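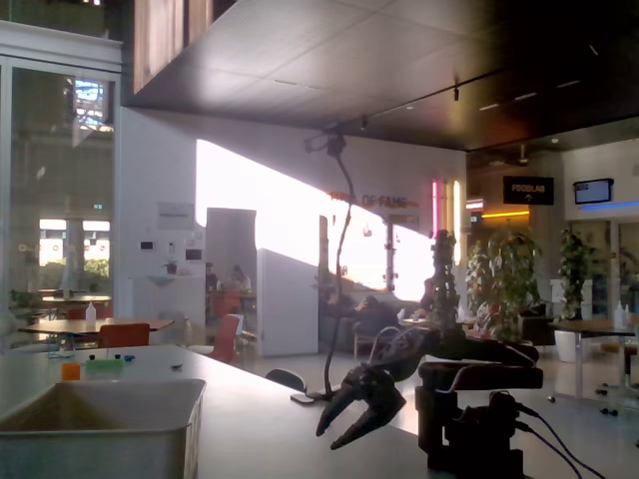
3. Setting the prayer timetable

This section covers the first setup of the Lurkum timetable board in a mosque or prayer room. Mount the board and connect it to power before you start (see Section 2). You will need the remote, the administrator code, and the timetable your congregation already follows.

3.1 Location and calculation method

1. Press MENU and choose Timetable.
2. Enter the administrator code. The factory code is 3037.
3. Under Location, pick your town from the list. If it is not listed, choose Manual and type in the latitude and longitude.
4. Check the time zone and turn Daylight Saving on or off.
5. Under Method, choose the calculation method your mosque uses for Fajr and Isha.
6. Under Asr, choose Standard or Hanafi.
7. Press SAVE. The board goes dark for a few seconds and then shows today's times.

Note: Compare the times on the board with your printed timetable for today and for one day in August. If Fajr or Isha is far off in summer but fine in winter, try a different setting under High Latitude.

Caution: Change the factory code before the board goes into public use. Anyone with a remote of the same model can open the menu.

3.2 Iqamah times

The board calculates when each prayer begins. It does not know when your congregation stands for prayer, so the iqamah column stays blank until you fill it in.

1. Go to Timetable, then Iqamah.
2. Select a prayer with the arrow keys.
3. Choose Fixed to enter a clock time, or Delay to enter a number of minutes after the adhan.
4. Repeat for the other prayers. Maghrib is usually set to Delay.
5. Press SAVE.

A fixed time that falls before the start of the prayer is shown in red and is not announced. Correct it the same day.

3.3 Friday prayer

1. Go to Timetable, then Jumuah.
2. Enter the time of the khutbah. If you hold two services, turn on Second Jumuah and enter that time as well.
3. Press SAVE. The Friday row replaces Dhuhr on Fridays only.
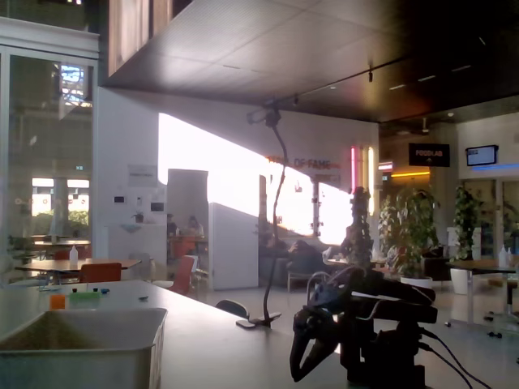 Gooseneck stand and gray tub on a white tabletop

3.4 Hijri date

The Hijri date is calculated and may differ from the date announced locally. To change it, go to Date, then Hijri Adjust, and move it forward or back by up to 2 days. The adjustment is kept until you change it again - check it at the start of Ramadan and before each Eid.

3.5 Saving a copy

1. Put an empty memory stick in the port on the underside of the board.
2. Go to System, then Export.
3. Wait for the word Done before you remove the stick.

If the board shows error 1165, the stick is write-protected or full. Use another one and export again.

Revised 14/01/2018 by Triin Navickas, Sekomine product support. For Ramadan settings, go to Section 4.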